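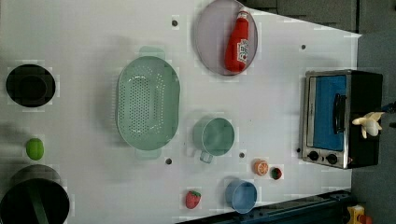
Equipment spending on the Sarell bench stands at $3,821 against the line approved in November. The largest open item is the second gripper set, quoted by Vidmar at $900 and not yet ordered. Grip width is the deciding spec: the current object set runs from a toy strawberry to an oval colander with a handle tab at each end, and the toaster oven adds a door with a vertical handle. Cerkura's lower quote does not cover that range.

Props and kitchenware are held to $300 for the period. No further purchases are planned under that heading.

Callberg gives a lead time of 22 working days on the replacement controller. Zlatko Georgiou will place both orders once the transfer between budget lines is approved. We request a decision on the transfer before the next report.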